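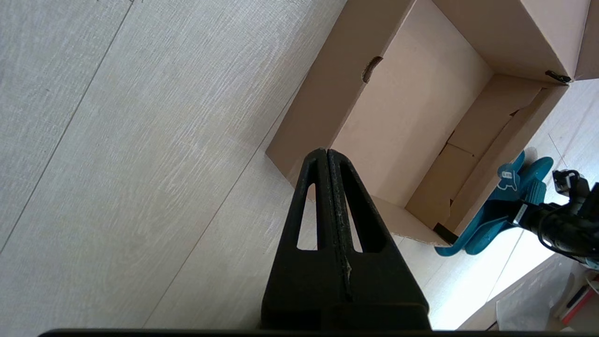

Chapter 5
Lighting the Workplace

Until the middle of the last century, most offices were only as deep as daylight could reach. Desks stood in rows near the windows, and the centre of the building was left for corridors, filing and stairs. Cheap fluorescent tubes changed this. The Hegazy Building in Celtport, finished in 1955, was one of the first in its region to seat typists well away from any outside wall.

This chapter deals with the lighting of rooms where people read, write and use screens. It begins with daylight, then moves to ceiling fittings, desk lamps and controls. Colour is covered in Chapter 9.

Two terms are used throughout. Illuminance is the amount of light falling on a surface, measured in lux. Glare is discomfort or loss of vision caused by a source much brighter than its surroundings. A corridor lit to 100 lux may seem bright enough to a person walking through it, yet the same level would be poor for reading small print.

The case study at the end of the chapter follows Urmila Shakya and Fouad Shehata as they relight a drawing office at Faltex. Read Section 5.1 before starting it, and keep your floor plan from the previous chapter at hand.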